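Metovari Study Center
Gallery: The Worktable in the Rukard Room

The Rukard Room on the second level of the Metovari Study Center reopened to members in February, following the renewal of its floor, its wall finishes and its furniture.

The room is supplied with tables of a single pattern, selected by the Furnishings Office under the direction of Heiðrún Arnardóttir. Requests for a different table cannot be met during the current booking period. The room may be reserved in blocks of up to 4 hours, and members are asked to allow time within their block for setting up and for clearing away.

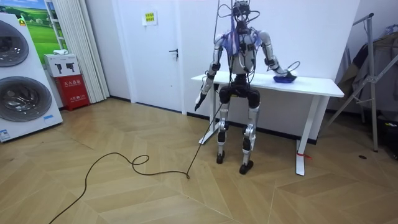
The floor was the largest single item in the renewal and was laid by the firm of Gashi over two stages, the window side being completed first. The Center had considered a plain board for reasons of cost. The herringbone pattern was retained at the request of members who remembered the earlier floor, and its light tone sits well with the white wall and the white table placed against it. Shoes with metal heels or studs are not permitted in the room. Tables are to be lifted when moved, never dragged, and felt pads should be checked before a table is returned to its position. Any damage to the floor should be reported to the front desk on the day it is noticed.

The total cost of the room's furniture, including delivery and assembly, was 1,835. This amount was met from the general maintenance fund, and no charge has been added to the members' annual fee. Storage for small items is available in the corridor cabinet, where containers may be left overnight if they are labeled with a name and a booking number. Containers left on a tabletop after the close of a session will be removed to the front desk and held there.

Care of the tabletop is the responsibility of the member who holds the booking. A white surface was chosen for the benefit of sorting and drawing work, where good contrast is of value, and it is accepted that such a surface will show marks sooner than a darker one. Pencil, graphite dust and ink should be dealt with before the end of the session.

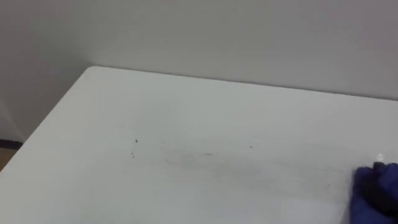

Members are asked to begin with a dry cloth and to proceed to a damp one only where a mark remains. Scouring pads, blades and solvent cleaners must not be used on any table in the room. Where a mark cannot be removed by ordinary wiping, it should be left as it is and entered in the room book, so that it may be treated by the Center's own staff.

The wall behind the table has been finished in a washable paint. Nothing may be taped or pinned to it. Members who wish to display sheets during a session may borrow a standing board from the Greven Room across the corridor, provided that it is not already reserved. The board is 60 inches wide and should be carried by two persons.

Clean cloths are kept in the upper drawer of the corridor cabinet. They are laundered by the Center and may be used freely, but they are not to be taken home or used on the floor. After use, a cloth should be placed in the bin beside the cabinet and should not be returned to the drawer.

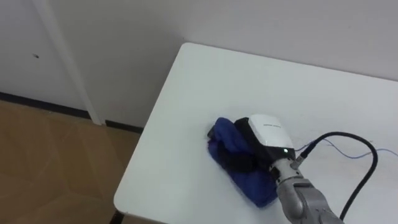
Dark blue cloth on the white worktable, Rukard Room.

The Rukard Room closes at 7 in the evening, and all tables should be clear by that hour. Lights and blinds are attended to by staff and need not be adjusted by members on leaving.

Questions about bookings may be directed to the front desk. Comments on the furniture or on the condition of the tables should be addressed in writing to Ditte Ragnarsson, Members' Services, Metovari Study Center. Further pictures of the Greven Room will be added to the gallery when work there has been completed.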